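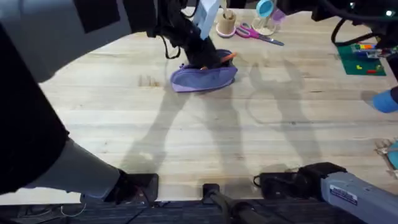

Nesma Kamel wrote: Any mark on bare wood will come out if you leave lemon juice and salt on it overnight.

Fouad Naciri
I've dragged that over from the old thread on chopping boards because I followed it to the letter, on a table, and I now own a dark mark with a pale halo round it. It looks like an eclipse. The table is a block-style thing in light wood, bought second-hand, and I have no idea what it was finished with, if anything. The original mark was ink, from a felt tip left on its side with the lid off by a person who is seven and denies everything.

So far I've tried the lemon, then washing-up liquid, then a green scourer, which I'm told was my real crime. The patch now feels furry. My wife has put a fruit bowl on it and considers the matter closed, but we don't eat that much fruit.

Can I sand just the one spot, or do I have to do the whole top? And what do I put on afterwards? I have half a tin of Unex oil in the shed, age unknown, plus 3 grades of sandpaper from a previous burst of optimism.

Houda El Fassi
You can sand just the one spot, in the sense that you can cut just the one bit of your own fringe. You'll have a clean dip with a table round it. Do the whole top.

First find out what's on there. Put a drop of water somewhere unimportant and wait. If it beads up, there's varnish or a decent coat of oil left. If it soaks in and goes dark, the wood is more or less bare, and your lemon juice went straight down along with the ink.

Then work through the paper from coarse to fine, always along the grain, with the sheet wrapped round a block of something flat. The furriness is raised grain and will go with the first pass. Wipe the top with a damp cloth before the last grade, let it dry properly, and sand again. It'll fluff up once more and you'll feel you've been tricked, but it stays down after that.

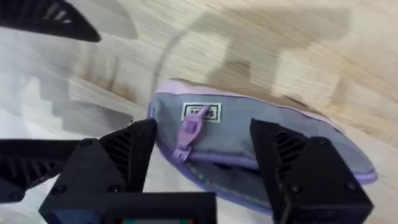
Ink is a different sort of nuisance from a cup ring. It follows the grain, so you sand and sand and a thin grey thread of it stays behind. I gave up on the last of mine after 2 evenings, oiled over it, and I now have to look for it. Guests have never mentioned it, although they're polite people.

As for your oil, open the tin. If there's a skin on top or it has gone to treacle, get a new one. Thin coats, wipe off whatever hasn't soaked in after twenty minutes, leave it overnight, then do it again. I'd do 3 coats. Lay the oily rags flat outside to dry and don't leave them scrunched up in a bin, as they can heat up and catch fire by themselves.

Anas Ramadan
just paint it

Taha Alaoui
Agree with Houda on nearly everything. Before you sand, try a cotton bud with a bit of surgical spirit on the ink, dabbing and never rubbing, with a fresh bud each time it picks up colour. Window open. It'll lift some finish if there is any, but you're taking that off anyway.

The halo is probably the lemon having bleached the wood, and sanding should level it out. Also, washable felt tips exist. Ours live in the kitchen drawer and the proper ones live on top of the wardrobe.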